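Desktop Tower Cabling and Memory: Bench Gallery
Gernulville workshop, hardware section
Page maintained by Zinhle Pretorius

This page collects pictures from the desktop refurbishment bench. The machines are ordinary office towers with one drive cage, a single power supply and a full-length motherboard. Each one is opened, cleaned, checked against its stock sheet, fitted with tested memory and closed again. The workshop has handled 1,537 towers under the Sedell contract. The two Mulligan lots are listed on a separate page.

Notes are kept short. Part numbers are in the stock sheets and are not repeated on the gallery pages.

General conditions

Power is disconnected at the wall and at the supply before the side panel comes off. The front power button is held in for 30 seconds after that. Wrist straps are clipped to bare metal on the case, not to a painted surface.

Replacement drives are 320 GB units unless the work order says otherwise. Drives that report reallocated sectors go to the reject shelf and are logged the same day.

Cable routing

Data and power leads for the drive are checked as a pair. The data cable should leave the connector in an open curve with no crease. A SATA cable that has been folded flat is replaced, even if the drive still answers. Power leads are allowed to cross the data cable, but neither one should pull sideways on its connector when the side panel is pressed into place.

Cable ties from the original build are left on where they do not block the memory slots. New ties are cut flush. Loose harness ends are tucked beside the drive cage, clear of any fan.

Memory

Modules are removed before the board is blown clean and go back in only after testing. Between those two steps they stand upright in a holder with the contacts exposed to air and touching nothing. They are not stacked on the bench. Modules are handled by the short edges.

Some 70 modules from the March intake failed on the first pass. Most of these passed after the contacts were cleaned with alcohol and left to dry. The remainder were scrapped.

Pictures: drive connections and module holder 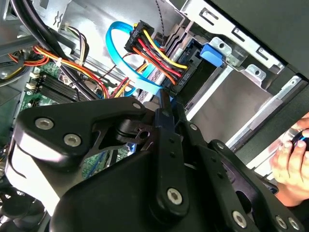
Drive power and data. Red, yellow, orange and black conductors enter a black housing with "HDD P6" printed in small white characters. The sky-blue cable is SATA data.
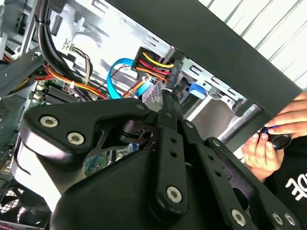
Same type of connection with more of the case in view. RAM slots at left on the green motherboard, slotted metal drive cage at right, white tie on the orange wires.
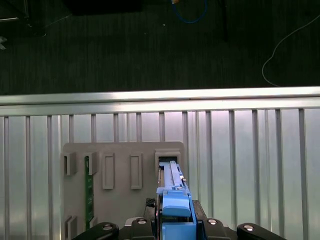 Gray holder plate against the ribbed panel. A narrow green board with gold-colored contacts stands in the second position from the left.

Closing and final check

The side panel goes on after a visual check of all drive and board connectors. Screws are tightened by hand. The tower is then started with a monitor and keyboard attached, and the following are read from the setup screen and copied to the stock sheet:

Installed memory, total
Memory per slot
Drive model and capacity
Fan speed at idle
System clock, corrected if needed

A tower that does not show the full memory total is opened again and the modules are reseated one at a time, starting with the slot nearest the processor. If the total is still short, the board is marked for the Zodberg repair queue and the modules are returned to the tested tray.

Finished towers are labeled on the rear panel above the power inlet. Pickup is on Thursday. Labels must be readable with the power cord plugged in.

Related pages: Power supply testing. Case fans and filters. Stock sheet layout.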